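Häufige Fragen zum Verkauf einer geerbten Immobilie

Ratanaporn Immobilien begleitet Eigentümer und Erbengemeinschaften beim Verkauf von Häusern, Wohnungen und Grundstücken. Die folgenden Fragen werden uns in Erstgesprächen am häufigsten gestellt. Die Antworten ersetzen keine Rechts- oder Steuerberatung.

Können wir das Haus verkaufen, bevor alle Erben im Grundbuch stehen?

Ja. Eine Erbengemeinschaft kann verkaufen, ohne dass die Miterben vorher selbst eingetragen werden. Der Notar braucht aber einen Nachweis der Erbfolge. Das ist entweder ein Erbschein oder ein notarielles Testament beziehungsweise ein Erbvertrag mit Eröffnungsprotokoll des Nachlassgerichts. Ein handschriftliches Testament genügt dem Grundbuchamt in der Regel nicht. Wer das Haus länger behalten will, lässt das Grundbuch am besten innerhalb von zwei Jahren nach dem Erbfall berichtigen, dann fallen dafür keine Gerichtsgebühren an.

Müssen alle Miterben zustimmen?

Dem Verkauf der gesamten Immobilie müssen alle zustimmen. Ein einzelner Miterbe kann nicht über das Haus verfügen, auch nicht über »seinen« Teil des Hauses. Er kann allerdings seinen Anteil am Nachlass insgesamt veräußern. In diesem Fall haben die übrigen Miterben ein Vorkaufsrecht, das sie binnen zwei Monaten ausüben müssen.

Was passiert, wenn einer nicht verkaufen will?

Zunächst sollte geklärt werden, ob derjenige die anderen auszahlen kann. Dafür braucht man einen Wert, den alle anerkennen. Kommt keine Einigung zustande, bleibt als letzter Weg die Teilungsversteigerung beim Amtsgericht. Sie dauert oft lange, kostet Geld und bringt häufig weniger ein als ein freier Verkauf. Wir führen auf Wunsch ein gemeinsames Gespräch mit allen Beteiligten, auch per Video, wenn jemand weiter weg wohnt.

Wie wird der Wert ermittelt?

Wir sehen uns das Haus an, prüfen Grundbuch, Bauakte und Bodenrichtwert und vergleichen mit tatsächlich erzielten Preisen in der Umgebung. In unserer eigenen Datensammlung sind derzeit 993 Verkäufe erfasst. Die Besichtigung übernimmt meistens Wiroj Ruangrit. Für das Finanzamt oder bei Streit unter den Erben kann ein Gutachten eines Sachverständigen nötig sein, das wir nicht selbst erstellen.

Muss das Haus vor dem Verkauf geräumt sein?

Für die Besichtigungen nicht unbedingt. Persönliche Unterlagen, Fotos, Schmuck und Medikamente sollten aber vorher heraus. Spätestens zur Übergabe muss das Haus leer sein, sofern im Kaufvertrag nichts anderes steht. Möbel oder eine Einbauküche, die der Käufer übernimmt, werden dort einzeln aufgeführt.

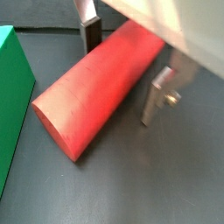

Roter Zylinder mit leichten Kratzern auf dunkelgrauer Tischplatte.

Die Räumung können Sie selbst organisieren oder an eine Firma vergeben. Wir arbeiten unter anderem mit Tandov zusammen, Sie sind daran aber nicht gebunden. Lassen Sie sich einen Festpreis geben und klären Sie vorab, ob Keller, Dachboden und Gartenhaus enthalten sind.

Lohnt es sich, vorher zu renovieren?

Meistens nicht in größerem Umfang. Eine neue Heizung oder ein neues Bad bringt selten den vollen Betrag zurück, und viele Käufer planen ohnehin einen Umbau. Kleinere Arbeiten sind etwas anderes: ein tropfender Hahn, eine klemmende Haustür, ein verwilderter Vorgarten. Bekannte Mängel wie Feuchtigkeit im Keller dürfen nicht verschwiegen werden.

Welche Steuern fallen an?

Die Erbschaftsteuer hängt vom Wert des Erbes und vom Verwandtschaftsgrad ab, nicht davon, ob verkauft wird. Wer allerdings als Kind oder Ehegatte selbst in das Familienheim eingezogen ist und deshalb befreit war, kann die Befreiung bei einem Verkauf innerhalb von zehn Jahren verlieren. Bei der Spekulationssteuer zählt der Zeitpunkt, zu dem der Verstorbene gekauft hat. Die Haltedauer wird den Erben angerechnet. Bitte sprechen Sie vor der Beurkundung mit Ihrem Steuerberater.

Auf dem Haus liegt noch eine Grundschuld. Ist das ein Problem?

Nein. Ist das Darlehen noch offen, wird es in der Regel aus dem Kaufpreis abgelöst. Die Bank kann eine Vorfälligkeitsentschädigung verlangen. Ist es längst bezahlt, fehlt oft nur die Löschungsbewilligung. Suchen Sie danach in den Unterlagen. Falls es einen Grundschuldbrief gibt und dieser verloren ist, dauert es länger.

Welche Unterlagen brauchen Sie von uns?

Für den Anfang reichen der Erbnachweis, ein Grundbuchauszug und die Grundrisse, soweit vorhanden. Einen Energieausweis benötigen wir spätestens zur Besichtigung. Fehlende Papiere können wir mit Ihrer Vollmacht bei den Ämtern anfordern.

Wie lange dauert der Verkauf?

Bei unseren letzten Nachlassverkäufen vergingen vom Auftrag bis zum Notartermin im Mittel 105 Tage. Das Warten auf den Erbschein ist darin nicht enthalten.

Wie erhalten wir das Geld?

Der Kaufpreis wird nach der Fälligkeitsmitteilung des Notars auf das im Vertrag genannte Konto gezahlt. Das kann ein gemeinsames Konto der Erbengemeinschaft sein. Eine direkte Auszahlung an die einzelnen Erben ist möglich, wenn sich alle über die Aufteilung einig sind.

Wie erreiche ich Sie?

Über das Kontaktformular oder telefonisch ab 9 Uhr. Termine im Büro bitte vorher vereinbaren.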